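Tips for recording a food-packing task on the bench
By Afroza Sarkar
September 9, 2019

These are the habits we have settled on at Tuhiwai for collecting demonstrations of the donut task: one donut, one paper-lined box, one serving tray. Most of them will do for any job where an arm has to handle soft food and light packaging.

Before you start

1. Write the task as one sentence and tape it to the wall. Ours reads "Put a donut in a box and leave the box on a tray." If two operators read the sentence and do different things, change the sentence before you record anything.

2. Line every box before the first run. Press the wax paper into the corners with your knuckles. A fold or a crumple is fine, and a few should be left in, but the paper must not stand up in the middle of the box.

3. Lay out boxes and trays first, food last. Set four open boxes in a block with a serving tray on each side, then have a second person bring the donuts over on a tray of their own. Four to a tray is enough. Pick four that look different, with sprinkles on some and plain glaze on others. 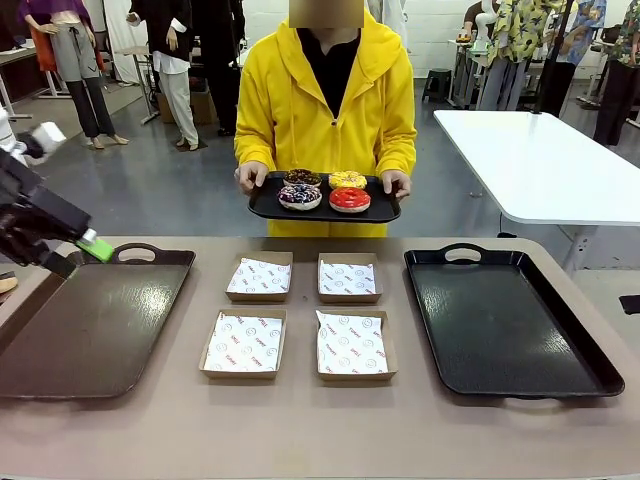

4. Park the arm away from the food while someone is reaching over the table. Say "hands out" and wait for the answer before you move it.

While recording

Drive slowly near the glaze. Close on the plain sides of the dough if you can and stop as soon as the donut lifts. A second squeeze nearly always leaves a dent.

Keep the fumbles if the operator recovers. A box that tips up at one corner and is nudged flat again is worth having. Throw the run out only if a hand comes into it, or if the donut ends up on the floor.

Change the layout every 40 runs. Swap the trays over, turn the boxes a little, move the whole block nearer the edge. We forgot to do this on our first set and had 834 runs that were very much alike.

Check the wrist view as well as the fixed one. With a box on the black tray you want the donut, the liner and both green fingertips in view together. Shiny glaze and a glossy tray both throw back highlights, so look at how they show up before you carry on.
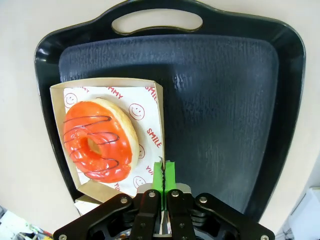
Photo: Afroza Sarkar / Tuhiwai

Crooked boxes are no trouble. Ours are often at an angle to the tray and we leave them that way, with the donut off to one side of the paper if that is where it was let go.

Cleaning and stores

Wipe the fingertips between donuts with a barely damp cloth – sugar builds up quickly and the pads start to stick to the paper. Replace the green tape when it lifts at the edges. We get through about 23 strips for a full set of 900 runs.

Label the folders by layout and operator. Dates alone are no help when you want every run with the dark trays.

Donuts used on the bench go in the food bin at the end of the session, including the ones that still look good. Flat boxes and spare liners live on the shelf under the Brallard cloths, with the lid on the liner tub.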